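November, packing

Up before six and could not get back to sleep, so I started on the clothes. Black trousers first, the pair with the little silver studs near the waist.
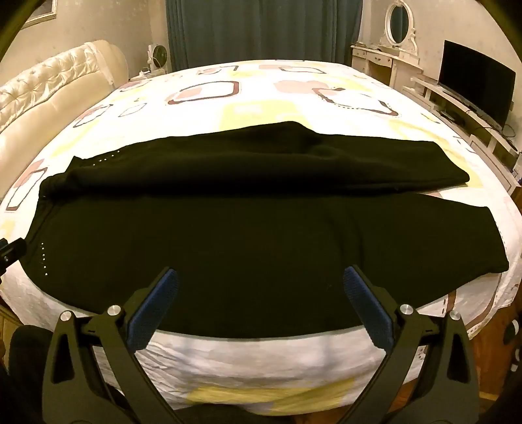 Morning

I have had these for years and always fold them the same way, one leg over the other, then in thirds. The studs have to end up on the inside or they catch on sweaters. Did it twice. The first time the top leg bunched up and left a lump in the middle.

Put them in the Junell bag with two shirts and the gray cardigan. The Drollerer case has a bad zipper and I am not taking it. Ironed nothing. Ravinder says there is an iron at the apartment.

Paid the storage bill, 155 for the month. Went up again.

Afternoon

Ravinder Beaudoin called at lunch about the keys. They will be with the woman in the shop downstairs. I wrote the door code inside the cover of this book.

Walked to Popescu for socks and a belt. No belt in my size. Rained on the way home.

Evening

Soup and toast. Stripped the bed and washed the white sheets, then had to hunt for the other set. Still to do: shoes, phone charger, the form for the bank. The dinner is the second night, so the trousers can stay folded until then.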